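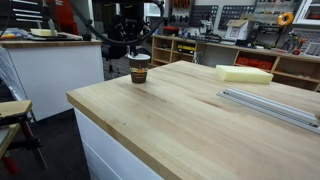

How often should a butcher-block worktop be oiled?

Twice a year is sufficient for a workroom in daily use, with one further coat whenever the surface has been sanded.

The above is copied from the guidance sheet inside the cupboard door, and I enter it at the head of today's page so that it can be found again. The sheet itself is to be replaced, as the lower half has faded past reading.

January. Entry begun at 8:40 in the morning, ground floor workroom, Clonden building.

The winter review of furniture and storage opened today. Present for the first part were Wenjie Tian, Yanling Feng and myself. Deming Ren joined before lunch. Shaohua Lü was detained at the Kong annex and sent written remarks, which are kept with the loose papers at the back of this volume.

The review was to have taken place in the autumn. It was postponed twice, first on account of the floor being repainted and then on account of my own absence, and the delay is recorded here as mine. Several matters that would have been minor in October have become less so. The oil order is the plainest case. Our supply of Pila finishing oil was allowed to run down to a single opened can, and the can had been stored without its lid fully seated. Wenjie Tian tested a little on the underside of a spare board and reported that it remained tacky after an hour. It has been set aside for disposal. A new order was placed through Tandari in the amount of 345, delivery included, and charged to the furniture line.

On the worktops generally. The wood has held up better than I expected when the department chose it over a coated surface. I argued for the coated surface at the time and should state that I have changed my view. A scratch in wood can be sanded and oiled by any member of staff in one afternoon. The former tables, which some colleagues still remember with affection, could only be replaced. The grain has also darkened a little in places, and Yanling Feng asked whether this was staining. We compared several of the darker streaks with the supplier's sample board, which has the same variation and has never left its envelope. They are a feature of the timber. No treatment is required.

We then considered drinks. The matter has been raised at each review in my time here and has never been settled. The position of the department is that drinks with lids are permitted on the worktops and drinks without lids are not. Shaohua Lü's remarks ask for a full prohibition. Yanling Feng's view, stated with some firmness, is that a full prohibition would be ignored by everyone, herself included, and that a rule which is kept is preferable to a stricter one which is not. A paper cup with its white plastic lid on, standing well back toward a corner of the table, is in her opinion as much as the department can reasonably ask for. I am inclined to agree. The existing rule stands for a further year. Cups are to be taken away by the person who brought them, and this is to be printed on the new guidance sheet in larger type than before.

Deming Ren arrived at this point with the revised storage list and we turned to it directly.

The list is his own work and is a considerable improvement. The previous version named each item by its purchase code, with the result that a person looking for a file or a clamp had first to know what the finance office called it. The new version names things as people name them. He has grouped it by place, beginning at the door and proceeding along the back of the room. I suggested the addition of a column for the person responsible. He had considered this and left it out on purpose, his experience at Kong having been that such a column is accurate for one month. The point was accepted.

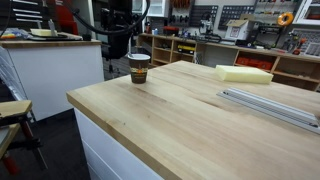

My own concern with the shelving has always been that open cubbies invite people to put things down and leave them. A closed door imposes a small effort, and the effort is usually enough to make a person consider where the thing belongs. I put this to the group. Deming Ren replied that the same openness is what allows a borrowed item to be missed quickly, and he pointed to the tool case as his evidence. Being yellow and black, and kept in an open cubby in the long unit at the back, it can be found from the doorway at a glance, and the red containers farther along in their lower cubby are nearly as plain. He proposes that bright cases and bins should continue to be bought for that unit for this reason, and that anything gray or clear should go elsewhere. I withdrew my request for doors. The saving is to be held over toward the repair of stools.

Regarding stools. Those with wooden seats and red metal legs are liked, and there is no wish to change them. The fault is in the feet, which work loose and mark the new floor paint. Wenjie Tian has obtained a bag of 15 replacement caps and will fit them as time allows, beginning with whichever stool is worst. It was noted that a stool taken out of the room for a meeting should be brought back on the same day. I have asked for this courtesy before and ask for it again.

We broke for lunch at 12:30. I ate at my desk and used the interval to answer Shaohua Lü, whose remarks deserved a fuller reply than they had been given in the room. I explained the decision on drinks and the reasons for it. I also thanked him for his paragraph on long stock, which was sound and which we adopted in the afternoon almost as he wrote it.

Resumed at 1:30. Wenjie Tian was called away and Zeyu Shi took his place.

The paragraph on long stock is copied here for the record. "Lengths of metal in current use may remain on the worktop during the working day. They are to be laid flat, never leaned against a cabinet, and a person passing the end of the table should be able to see them. At the close of the day they return to the rack." Zeyu Shi asked what should be done with a length that projects over the side. We agreed to add a sentence stating that any projecting end is to be turned inward when the work permits. He also asked whether aluminum sections harm the wood. The grooved kind do leave a faint gray line if they are dragged, and lifting is to be preferred. The mark comes out with a fine abrasive pad and a little patience, and the place is oiled afterward.

Foam was discussed next, and at greater length than I had allowed for. The pale yellow blocks are useful to everyone and belong to no one's list. They are picked up as rests and padding, they are cut down when a smaller one is needed, and the offcuts gather in trays and at the ends of counters. Yanling Feng observed that the small pieces are often the most wanted, and that an instruction to throw them out would be resented. The conclusion was that small blocks may be kept in a flat tray on the side counter and that the tray should not be allowed to overflow. Large blocks are permitted on the main table. A torn or crumbling block is to be discarded whatever its size. I should have liked a more exact rule and was unable to draft one that did not sound foolish when read aloud.

The side counter was the last item before the oil. My note from the previous review reads only "far end, small things," and I regret that I did not write more. Small things continue to collect there. Zeyu Shi's suggestion was a single shallow box, emptied at the end of each week, with its contents either returned to the drawers or offered to colleagues. He will supply the box himself. The drawers behind are to be relabeled in the same wording as Deming Ren's list, so that the two agree.

At 3:10 we sanded a trial patch on the spare board, Zeyu Shi working and myself timing. Fine grade only, along the grain, with the dust taken up with a barely damp cloth. The result was satisfactory. I have set down 4 sheets of abrasive as the allowance for each worktop, which should leave a margin. The rounded front edges need a lighter hand than the flat, and I would rather they were left alone than overdone. Oiling itself must wait for the delivery. The room will need to be free of work for an evening and a night, and I have asked for a date from the office upstairs. They have offered 3, all inconvenient to someone.

I will take the second of them unless Wenjie Tian objects. He has a long piece of work in hand and should have the first word on it.

Yanling Feng remained after the others and we read through the guidance sheet together. She struck out the opening paragraph, which I had written some years ago and was rather fond of. It told the reader where the timber came from and how it was joined. She is right that a person holding a wet cloth does not need to know this. The text now begins with the oiling interval and goes on to drinks, foam and long stock. It fits on one page — the first version to do so — and will be printed once Shaohua Lü has seen it.

Carried forward to the next entry: the disposal of the old oil, the stool caps, the date for oiling, and the key to the stationery cupboard, which Deming Ren believes is at Kong and I believe is in my coat.

Entry closed 5:20. Rain since four o'clock, and the lamp over the side door is out again. Reported.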